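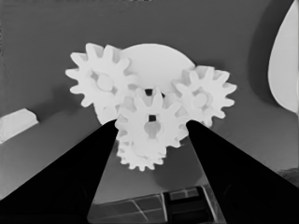

Turden tower clock: November update

The clock in the Turden tower stopped for the second time in October and we have now had the report back from Swanson, the firm that looked it over. The short version is that the movement is sound, the dial on the north side is not, and the winding gear needs work before the clock is left to run through another winter.

Most of the wear is in the part of the going train that drives the hands. Two of the bearings have worn oval, which lets the wheel sit low and bind when the wind gets behind the minute hand. That explains why it always seemed to stop on rough nights. Swanson will bush both bearings and clean the rest of the train while it is apart. The teeth are in better order than we had feared and none of the wheels has to be recut.

The north dial is a bigger job. Water has been getting in behind the lower edge and the fixings have rusted through in two places. It is safe for now, but the path underneath will be roped off whenever the wind is strong. Please use the side door from Daddale Lane on those days, even if the rope has blown down.

The cost of the whole repair comes to £3,329. We had £1,188 in the clock fund at the end of last month, and the Workuddale parish grant will cover 70 per cent of the dial work once we have sent in the receipts. That still leaves a gap. We would like to close it before spring, when the scaffolding goes up, as the firm can only hold its price until then.

Skye Baird has taken over the winding rota. The clock is wound twice a week and each turn at it takes half an hour, counting the stairs. There are 80 steps and the last flight is steep, with a rope on one side only, so bring a torch and wear flat shoes. Skye will go up with anyone new for their first two visits. She would like two more people for the Tuesday evening slot, which has been hard to fill with the dark nights. Her number is on the board in the porch.

The strike will be off while the movement is away. The hands will be set to twelve and left there, and we ask people not to ring the office to report it. The single bell can still be rung by hand for Sunday service and for funerals. Weddings already booked are not affected.

A few of you asked whether we had thought about an electric winder. We have. Swanson priced one separately and it can be fitted later without changing anything that is being done now, so we have left it out of this round. There were mixed feelings at the last meeting – some people who wind the clock would be glad to stop, and others have done it for years and would miss it. It will be talked over again once the dial is back up.

Old photographs of the tower are still wanted, above all any that show the north dial before it was repainted. The numerals on it do not match those on the other three sides and we would like to know which set came first. Prints can be left at the office in an envelope with your name on the back and will be copied and returned within the week.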